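Multwood Apartments – Move-In FAQ

Updated 2nd January. Old version had the wrong recycling day, sorry. Ignore it.

When can I pick up my keys?
Weekdays, office by the side door. Bring ID and your signed lease. No lease, no keys. If you're coming after hours call Úna Kinsella first and she'll leave them in the lockbox.

How much is the deposit?
$300, plus $50 for a second fob. Both come back when you leave, minus damage. Fobs that went through the wash count as damage.

Can I paint?
Yes, but ask. Email the color to the office and wait for a yes. Dark colors have to go back to white before you move out – two coats, sometimes three.

Is parking included?
One spot per unit. Number is on your lease. Visitors park on Sukeck Street, not in the loading zone, they will get towed and we can't un-tow them.

What about trash?
Kitchen and bathroom trash goes in a tied bag, then down to the big containers behind building B. Not in the hallway, not even overnight. Small bins are fine inside the unit, just put a liner in and empty it before it's overflowing. Wrappers and snack packets are regular trash, not recycling.
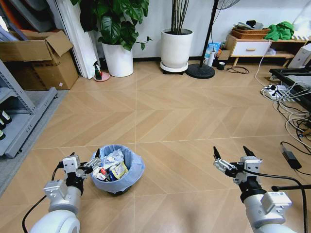

What goes in recycling?
Cardboard (flattened!!), cans, glass, clean bottles. No bags. If you carry it down in a bag, tip it out and take the bag back with you. Pizza boxes only if the greasy part is torn off.

Something's broken. Who do I call?
Leaks, no heat, no power: Peadar Dolan, any hour, number is on the inside of your fuse box door. Everything else goes thru the request form. Please don't text him about light bulbs.

How do I get internet?
Building is wired for Grurkix. Set it up yourself, account in your name. The outlet is behind the coat closet in most units, in the bedroom in the corner ones. Installers need you home.

Are pets OK?
Cats yes. Dogs under 50 pounds, with the pet form. Fish, fine. Anything else – ask.

Where's the laundry room?
Basement, building A. Open 24 hours but please no dryers after 10 pm, unit 18 is right on top of them. Card machine is by the stairs. It eats bent cards.

My package says delivered but it isn't here.
Check the shelf in the lobby, then the office. Make sure the sender puts your unit number on it, without one it usaully goes back.

Can I sublet?
Only with written permission. Caoimhe Mac Mathúna handles those, allow two weeks. More in December, she's away for part of it.

How do I give notice?
60 days, in writing, email counts. Leave a forwarding address for the deposit check.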